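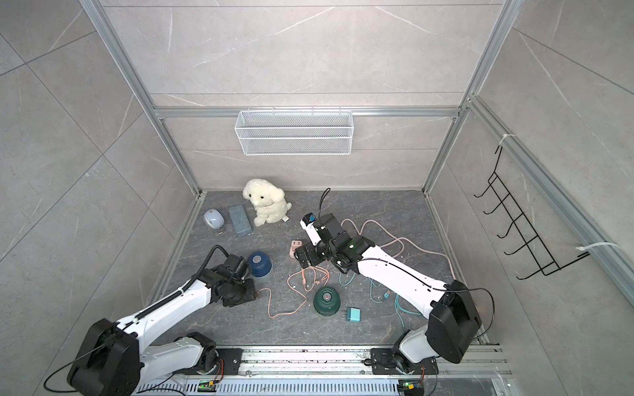 Figure 6. Both arms over the cell floor. The right gripper is pointing down near the pink adapter.

6. Comparing gripper fingers

This section covers the side-by-side trial of two finger sets, Brolley and Traletti, on the two-arm cell. Complete Section 5 (homing and camera check) first. A full comparison of both sets takes most of a morning, including the finger change.

6.1 Before you start

You will need:
Both finger sets, with their screws
The 2.5 mm hex key from the cell drawer
The trial sheet (Form 251)
The power strip, the teal USB charger and the other trial objects

1. Press the stop button on the Vorora controller and wait for the arm brakes to click on.
2. Check the green light on the small circuit board by each arm base. If either one is dark, go to Section 9.
3. Run a hand along the cable at each wrist. It should arc freely over the joint. If it pulls tight when you turn the wrist by hand, refit the cable before going on.
4. Fit the first finger set. Tighten each screw until it stops, then a quarter turn more.
5. Release the stop button and home both arms.

CAUTION: The power strip must not be connected to the mains at any time during a trial. Follow its cord to the far end and check it yourself, even if the last operator has signed for it.

NOTE: Fit the same finger set to both arms. Mixed sets make the left and right results hard to read against each other.

6.2 Laying out the objects

1. Set the large objects toward the back wall, clear of the arms. The plush dog can stay in the cell for every trial. It gives the fixed camera something soft and light-colored to check focus on.
2. Stand the navy container and the green container in the middle of the floor.
3. Lay the loose cables on the floor without straightening them. Some tangle is wanted.
4. Save a fixed camera still under the trial number.

Leave the wire basket and the hook rack where they are mounted. They are in the controller's collision map, and moving either one means building the map again (Section 4.3).

6.3 Plug grip trial

The plug grip trial compares how well each finger set holds a charger while it is seated in a power strip.

1. On the controller, load profile 47. It sets the grip force limit and slows the arms to 100 mm per second.
2. Place the power strip within reach of the right arm.
3. Switch the main screen to the wrist camera.
4. Bring the open fingers down on either side of the charger. Stop when both fingers are in view beside it.
5. Close slowly until both fingers touch.
6. Compare your wrist view with Figure 7. You should be able to see the charger body, both fingers and at least one free outlet.
7. Hold for ten seconds, then pull straight up.
8. Write down whether the charger came free, slipped or stayed in the outlet. Use the "other" column if the whole strip lifted.

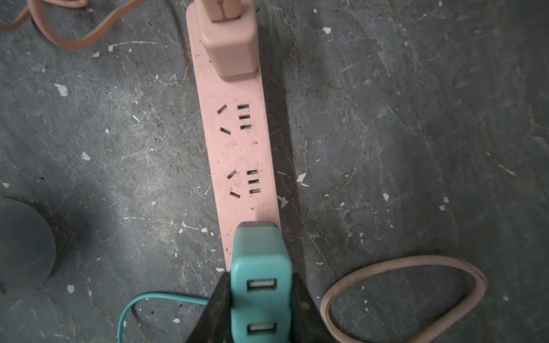
Stankevičius Laboratory, Gripper and Camera Test Group

Figure 7 was taken at the wrist with the charger in the last outlet and two outlets empty above it. Check three points against your own view:

The fingers press on the left and right sides of the charger.
The two USB ports face the camera and are not covered.
The loop of teal cable is not pinched between a finger and the charger.

If only one finger touches, open the gripper, shift the wrist and close again. Do not use the grip force to drag the charger into line. The Brolley fingers will usually allow it, but the Traletti pads peel at the tip when loaded from the side.

Repeat steps 4 to 8 five times, then change the finger set and start again from 6.1. Keep profile 47 loaded for both.

6.4 Approach check from the fixed camera

The wrist camera is poor at showing height. Use the fixed camera before each descent.

1. Move the right gripper until it is directly over the strip.
2. Look at the fixed camera view and confirm that the wrist clears the green container.
3. Keep the left gripper beside the navy container, or park it. It has no part in the plug trial.
4. Confirm that no cable has caught on either gripper.

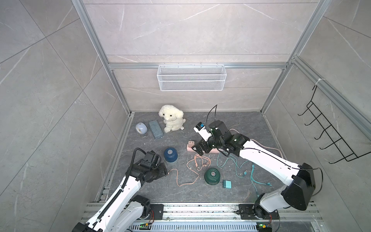
Figure 8. Right gripper over the power strip, left gripper beside the dark blue container. Fixed camera view.

NOTE: The strip cord may run out under the right wrist toward the wall. Lay it flat before you lower the arm.

6.5 Messages during the trial

Code 331 means the fingers closed further than the profile expects. Usually they have missed the charger. Open, raise the arm and go back to 6.4.

If the wrist picture freezes, stop the arm first and then restart the camera from the controller menu. A trial with a frozen picture is void, so strike it out on the sheet and run it again under the same number.

6.6 Finishing

1. Raise both arms and park them.
2. Press the stop button.
3. Wipe the finger pads with a dry cloth and put the unused set back in its tray.
4. Leave Form 251 in the rack by the door. Sheets are collected on Friday.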